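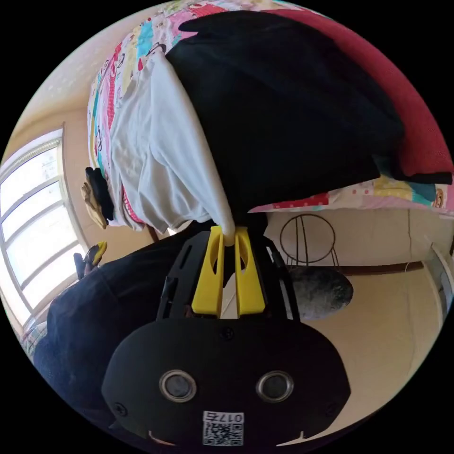 Attachment 1: white garment and black item on bed

Ticket: Laundry / folding and bedding
Product: Praline single quilt set, printed
Opened by: Nithin Shenoy
Handled by: Lauri Heiskanen
Status: Pending customer

Problem as reported

Clean clothes are sorted and folded on the bed in the spare room. White T-shirts are picking up a pink tinge, mostly along the bottom hem. Customer suspects colour transfer from the bedding, which is a bright print with red in it. Bedding is a Praline set bought from Jovutside in June. Washed once before use. Detergent is Ekach liquid, front loader, 40 degree cycle.

Secondary complaint: folded shirts come out different widths and the stack falls over in the drawer.

14:10 Lauri Heiskanen
Please confirm whether clothes are fully dry when they go on the bed. Dye moves much more easily into damp cotton. Also confirm whether anything red or dark has gone through in the same load as the whites.

14:32 Nithin Shenoy
Dried on the rack overnight, but thick hems are sometimes still a bit damp. Whites are usually separate. Miranda did one mixed load last week and I can't say what was in it. Second attachment added.

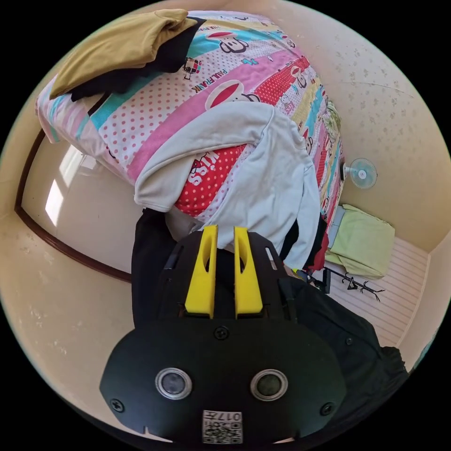
2 min read

14:50 Lauri Heiskanen
Two candidate sources, so they need to be separated before anything is changed. The quilt print has red and pink in it. There is also a dark red garment at one end of the bed, under the pale grey one. If that garment was in the mixed load it is the more likely cause.

Test A, bedding. Wet a white cotton cloth with warm water, wring it out, press it on a red area of the print for 5 minutes with a heavy book on top. Check for pink. Repeat on a pink area.

Test B, dark red garment. Same method, on an inside seam.

Do not put the marked shirts through the dryer until this is done. Heat will set the stain.

15:45 Nithin Shenoy
Test A, red area: nothing. Pink area: nothing.
Test B: obvious pink mark on the cloth, inside the first minute.

15:58 Lauri Heiskanen
Bedding ruled out at warm water temperature. No need to return the set. Wash the dark red garment alone, cold, and repeat Test B after each wash until the cloth stays clean. Soak the marked whites in oxygen bleach overnight, then wash as normal. Check the care labels first.

On the folding: a soft mattress gives under the hands and the sleeves creep outward. Lay the shirt face down, smooth it from the collar to the hem, and fold both sides in to the width of a piece of stiff card. Use the same card for every shirt. A desk or ironing board is easier if one is free.

16:20 Nithin Shenoy
Card cut to drawer width. Stack of 7 stands up. Soak started, will update on the whites.

Next action: customer to report result of soak and repeat of Test B.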